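**Praltley Esports Club: general meeting, August 2019**

Chair: Xolani Van der Merwe
Apologies: the whole of the B roster, who were in scrims

**1. Previous minutes**

Accepted, with one correction. Our jungler did not "retire to pursue other opportunities". He went to Grernlow, and the minutes should have said so.

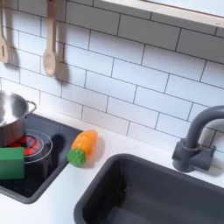

The chair asked that roster news reach him before it reaches the Discord. Members agreed this would be a nice change.

**2. Roster for the spring split**

- The support position is vacant again. Two trials have been held. One candidate has excellent vision control and can't make Thursdays or any other evening. The other can make every evening.
- The chair proposed that the mid laner and top laner swap roles until October. Both said they'd been asking for this since last season. Both also said, separately, that the other one would be hopeless at it. Carried.
- Coaching: Firnine has offered replay reviews at $15 a session. Moved that we take six and see whether anybody watches them. Carried, with the mid laner abstaining on the grounds that he knows what he did. 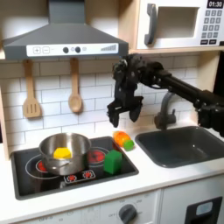 **3. Loss to Kļaviņa**

The match was discussed for longer than it lasted. The draft was defended by the person who drafted it. It was noted that we took first dragon, first tower and the Rift Herald, and then walked into the river one at a time.

Moved that "they got lucky" be struck from the match report. Carried. Moved that it be replaced with "we were tired". Lost.

The server pause at minute six was raised. The league has replied to our complaint and its position is that the pause favoured us.

**4. Money**

Balance stands at $2,089. Jerseys are the only large cost coming up. The supplier has spelled Praltley correctly on the second proof, and members asked that it be printed quickly before anyone touches it again. The colour is still closer to teal than the navy we voted for. Resolved to call it navy.

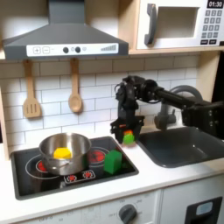

**5. Other business**

- Voice comms: players are reminded that the push-to-talk rule also applies to people eating.
- Grernlow want a friendly in October. Accepted, by a louder vote than the motion required.
- A request to rename the B roster "Praltley Prime" was deferred until the B roster is present to argue for it.

**Actions**

- Chair to book the Firnine sessions and answer Grernlow civilly.
- Top laner to learn mid. Mid laner to learn top.
- Support trials to continue.

Meeting closed when the B roster's scrims ended and they all joined the call at once.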